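A Long Look at the Culdale Bench Coffee Grinder, After a Whole Season of Mornings

I put off writing this one for weeks, partly because I kept changing my mind about the thing and partly because a grinder deserves to be lived with before anybody grades it. So pour yourself a cup and settle in, because I have a fair bit to say.

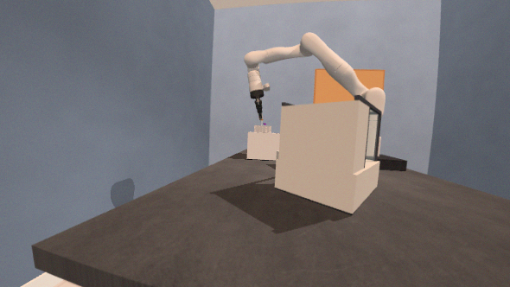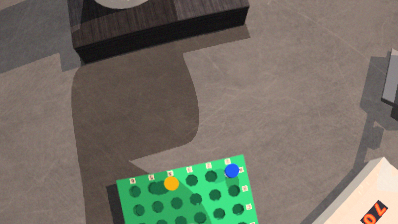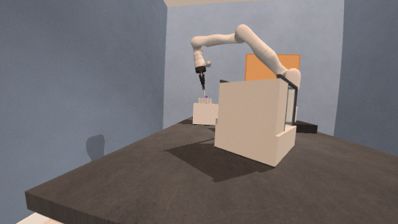

Samira Rizk

My old grinder was a Tetis, a sturdy little hand crank that came with me through three apartments and finally gave up in May, when the handle stripped. I loved it dearly, but my wrists were ready for something with a plug. My neighbor Oratile Nkosi had been using the Culdale and kept sending me home with little jars of ground coffee (a very effective sales pitch, as you can imagine!), and so I went ahead and bought one for $134 at a kitchen shop in Cambridge.

First, the grind itself, which is where most of your money goes. For drip and pour-over it's lovely. The grounds come out even and fluffy, with very little dust, and my morning cup lost a muddy taste I had been blaming on the water for years. French press is just as good. Espresso is another story — the finest settings sit so close together that a tiny nudge takes you from a gusher to a drip, and I never did find a spot I could go back to the next day. If espresso is your main drink, I would save up a while longer.

The hopper holds enough beans for four or five days in our house. I like the lid, which has a soft seal and comes off with one hand. I don't like the grounds bin nearly as much. It builds up static on dry days, and when you pull it out a puff of chaff comes along for the ride and lands on whatever you just wiped down. A drop of water stirred into the beans helps a lot. So does waiting a minute before you open it, although I'm rarely that patient before breakfast.

Noise: it's loud, but it's a low kind of loud, and a full bin takes nine seconds. My husband sleeps through it. The dog does not.

Cleaning is easier than I feared. The top burr twists out without any tools, and the brush in the box is stiff enough to be useful. I do it every other week or so, and the whole job is over before the kettle boils. The booklet is thin and skips the part about lining up the arrows when you put the burr back, so look for those before you force anything.

I had one small problem with a timer knob that slipped. I wrote to the company, a person named Owen wrote back the same afternoon, and a new knob came in the mail at no charge.

Would I buy it again? For drip, yes, gladly. I'd give it four stars out of five, and I'm holding that last one back until they fix the bin.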